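Who Wrote the Rules for the Rendered House?
A student project report on safety rules for indoor robots tested in simulation

Robotics and Society, spring term project

Summary

Our project asked whether the good practice rules our course uses for indoor mobile robots can be checked in simulation. We took a set of rules, tried to turn each one into something a program could measure, and looked at how each one held up in a rendered home office. Our answer is that some can, many can't, and the written rules do a poor job of telling you which are which. We started the project expecting to recommend simulation as a first gate before hardware. We ended it thinking that a pass in simulation means much less than the people writing the checklists seem to believe.

1. Background

The course gave us a checklist called the Tosville guide. It is a teaching document, passed down through earlier sections of the class, and it covers robots that move through homes and small offices. It has 86 rules. They deal with speed near people, doorways, floor changes, cameras, stopping, logging and a lot of paperwork. Students are told to "show compliance in simulation where possible" before they get time on the real robot.

That phrase is where our trouble began. The guide never says when it is possible. In practice, past project reports in the class folder treat almost everything as possible. One of them claims full compliance with the guide in two pages. We read it several times and could not find out what had been tested.

The robot in our project is Hviid, a wheeled base with a forward camera, which the department keeps for coursework. Hviid also exists as a model in Cilero, the simulator we use. The rendered rooms come from a set called Prekico. We had three of them available and did most of our work in one, because its doorway gave us the most to argue about.

2. What we did

We went through the guide rule by rule and put each one in a group.

Group A: the rule names something the simulator can measure, and gives a limit.
Group B: the rule names something the simulator can measure, but gives no limit.
Group C: the rule depends on something the simulator leaves out or makes up.

Two of us sorted the rules separately and then compared. We disagreed more than we thought we would, mostly over B and C. When we could not settle it, we put the rule in C, on the view that a safety claim should need a good reason to stand. Our instructor thought this was too strict. We kept it anyway.

After sorting, we wrote tests for the doorway rules only. A full set of tests would have been too much for one term, and doorways are where the guide spends most of its words. We logged 2913 runs through doorways in Cilero, with the start position and heading changed a little each time. A run counted as a failure if any part of the base touched the door, the frame or the wall, or if the base went faster than the limit we had set.

3. The doorway rules

The guide says a robot should "slow down when approaching a doorway," "confirm that the door is fully open," "take care where the floor surface changes," and "not enter a private room without permission." They are all sensible sentences. We found that none of them was ready to be tested as written.

Slow down to what? The guide gives a walking pace for hallways and nothing for doors. We picked half the hallway speed. Another group would have picked something else, and both groups could then have written that they complied. A rule that lets the tester choose the limit after looking at the robot is not much of a rule.

The door rule was worse. Our tests used a door that swings out into the hallway, toward the robot. From where the base waits, an open door like this takes up a large share of the camera's view and hides part of the room.

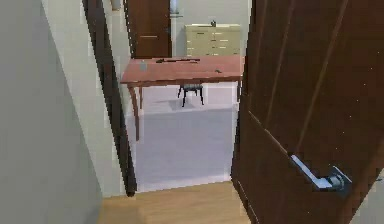 Figure 1. Looking from the hallway into the rendered office in Cilero, with the door standing open on the right.

What does "fully open" mean here? The guide does not give an angle. We first wrote the test to read the hinge angle straight from the simulator, which is easy and gives a clean number. Then we saw the problem. The real Hviid has no way to read a hinge. It has to judge from its camera. Our test was checking that the simulator knew the door was open, when the rule is about the robot knowing. Several of the older reports in the folder use the same shortcut, and they don't mention it.

We changed the test so that only the camera view could be used. It got harder to pass and harder to grade, which we take as a sign that it was closer to the real question.

There is also the matter of what the door hides. In Figure 1 the right leg of the desk is partly behind the edge of the door. A planner that treats unseen space as free will happily plan a path near it. The guide has a rule about blind corners but does not count a door as one. We think it should.

4. Floors

The hallway in our test room has a light wood floor, and at the doorway this changes to pale grey carpet. It looks right. A person reading our report could look at the figure and believe we had tested a robot going from wood to carpet.

We had not. In our setup, the color and pattern of the floor are one setting and the grip is another, and the grip was the same on both sides of the doorway. We only noticed when we plotted wheel slip and got a line with no change in it at all. There was no carpet edge in the physics either, so the base had nothing to bump over.

We could have typed in a different grip value for the carpet. We talked about it and decided it would not help much, because we had no measured value to type in. We would have been testing our own guess. The floor rule went into Group C.

This bothered us more than anything else in the project. The better the picture looks, the easier it is to forget that most of it is paint. We think any report that uses a rendered image should be made to list which visible things have physical values behind them and where those values came from.

5. Furniture and small things

The guide asks that a robot "keep a safe distance from furniture and loose items." Again there is no distance. It also does not say whether furniture means the whole shape or only the part near the floor.

That matters in a room like this one. The desk stands on thin tapered legs, and there is a low dark seat tucked under the top. A base as short as Hviid could fit partly under a desk. Is that keeping a safe distance? If you measure to the nearest leg, it may be fine. If you measure to the tabletop seen from above, the robot has already broken the rule. We ran the same logged paths both ways and got different verdicts on some of them. Neither reading is wrong under the guide.

Loose items are a similar story. There are a few small objects on top of the desk, and nothing in our tests could make them fall. The base never shook the desk, because contact ended the run at once. So the rule was never in danger of being broken, and a report could honestly say it was never broken. We don't think a sentence like that belongs in a safety section.

6. People and permission

We had no people in our tests, and the guide has a long section on them. We put every rule in that section into Group C. Other groups have used a moving cylinder to stand for a person. A cylinder does not step back, pull the door shut, or say no.

The private room rule is one we could not even begin to test. The doorway gives no sign of whose room it is or whether the robot may go in. In the simulator, permission was a line in our settings file, and we wrote it ourselves. It was always set to yes.

7. Results

Group A was the smallest group by far. Group C was the largest. Of the doorway rules, we would say that two can be checked in Cilero as long as the limits are written down first: top speed through the opening, and contact with the door or frame. The base did pass both in nearly all runs. The failures came mostly from starting positions close to the open door, where the camera had little else in view.

We do not claim that Hviid is safe at doorways. We claim that a model of it, on a floor with even grip, rarely touched a door that never moved.

8. What we would change

Every rule with a word like "slow," "safe" or "care" in it should carry a limit, or be marked as advice. Right now advice and rules sit in the same list with the same numbering, and reports count them together.

Limits should be handed in before the first run. We wrote ours down after a week of playing with the simulator, and we can't swear that we were not steering toward numbers we could pass.

Tests should use only what the real robot can sense. If a test reads from the simulator directly, the report should say so next to the result.

The phrase "where possible" should go. The guide should name the rules that may be shown in simulation. We attached our sorted list as a starting point, with our disagreements left in.

9. Limits of this report

We tested one robot model, mostly in one room. Our sorting was done by people who had grown doubtful by the middle of the term, and it may lean that way. We had planned a short session on the real robot in April to compare door contacts, but the base was out for a battery repair and we did not get the time. Without that comparison, we can say where the simulated tests are weak but can't say how far off they are. A group next year could start with the carpet edge, which needs only a strip of carpet and a working base.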